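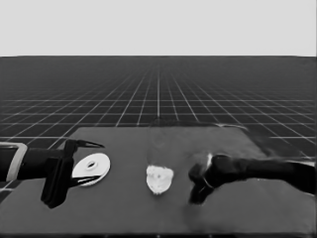

Two-arm sim: left gripper has the disc, planner won't let go of the handoff
Forum: Manipulation and Planning > Simulation
Started 9 September 2020

gridfloor_gus wrote:
I am having way too much fun with this one so I'm going to share it half finished. Two arms facing each other across a gray table, left one starts with the white disc in its fingers, right one starts out hovering with its fingers down. The crumpled white lump sits in the middle and both arms have to deal with it. I'm using Cadura for planning and Sosa for the grasp scoring.

What works: single arm picks. What doesn't: as soon as the left arm is holding something, the planner treats disc plus gripper as one fat box, and the middle of the table turns into a no-go zone. 95 runs overnight, 40 of them ended in "no path" before the right arm had moved at all. And the paths it does find are gorgeous, which makes it worse!

Anyone doing attached-object collision with something tighter than a box?

moth_and_servo wrote:
Convex decomposition on the disc, done. Cadura takes a list of hulls for attached bodies, look for attach_geometry in the config. The box is only the fallback when you don't give it anything. For a flat disc you'll get nearly all of that space back.

Ptolemy wrote:
I'd disagree a little. Hulls help, but I'd look at the planning order first. Why is the left arm holding the disc out over the table while the right arm works? Put it down, pick the lump, go back for the disc. Three short problems that solve fast instead of one big ugly one.

gridfloor_gus wrote:
@moth_and_servo I had no idea that was there, trying it tonight, thank you!!

@Ptolemy I get it, but holding while the other arm works is the whole task for me. If I put the disc down every time then I've got two single-arm demos sharing a table.

Ptolemy wrote:
Fair. I'd still keep the put-down as a fallback branch for when the joint plan times out. What's your timeout?

gridfloor_gus wrote:
5 seconds. With 3 retries.

Nadhirah Ngau wrote:
Hi all, I maintain the grasp side of Sosa. Gus, can you post a view from the left wrist camera? The table view is nice for the planner question but I suspect you have a second problem hiding behind the first. Lumpy meshes like that one tend to score well in places you don't want, especially if the scorer only ever gets one viewpoint.

gridfloor_gus wrote:
Oh cool, hi! Sure. This one is grayscale from the wrist, with the disc on the table and the other arm on the lump. The little white peg thing is behind it.

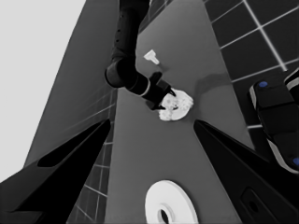

Re: wrist view

Nadhirah Ngau wrote:
Lovely, that helps a lot. Look how much of the lump is covered by the other gripper from this angle. If you're scoring grasps from the wrist view alone, a good part of the surface is a guess, and Sosa will happily guess. Set min_visible to something strict and merge in the table view before scoring. Also mask both arms out first, your own fingers included. They fill both bottom corners and I've seen people get grasp candidates on their own fingertips.

moth_and_servo wrote:
"grasp candidates on their own fingertips" – I feel seen. Lost a whole September to that once.

kelp_driver wrote:
Not sold on merging views, sorry. In sim, sure, your camera poses are perfect. Move it to hardware and a small calibration error smears the merged cloud, and then a thin thing like that ring ends up twice as thick. I went back to one camera and a good mask and my numbers got better.

Nadhirah Ngau wrote:
That's a real worry and I don't want to wave it away. For thin objects I'd score from the single closest view. For the lump I'd still merge, because its shape is so irregular that a bit of smear costs less than a missing side. You can set it per object in the Sosa config.

kelp_driver wrote:
Per object I can live with.

Ptolemy wrote:
Has anyone run this kind of setup in Nolberg? I moved over from Brutdale in the spring and the contact on soft-looking meshes feels calmer to me, fewer objects twitching under the fingers.

gridfloor_gus wrote:
Still on Brutdale here. The lump is rigid by the way, it only looks like cloth. I do get twitching if the fingers close too hard, so I cap the force and that mostly cures it.

moth_and_servo wrote:
Rigid is cheating :)

gridfloor_gus wrote:
Rigid is how I sleep at night. OK, update: hulls are in, and the very first plan sent the right arm straight in over the middle of the table while the left one kept hold of the disc. I yelled. Masking is next, then the per-object views, then I'll rerun the same 95 starts with the same seeds and post the logs here.

Ptolemy wrote:
Please log planning time per arm too, if Cadura lets you split it. I'd like to see which side is eating your 5 seconds.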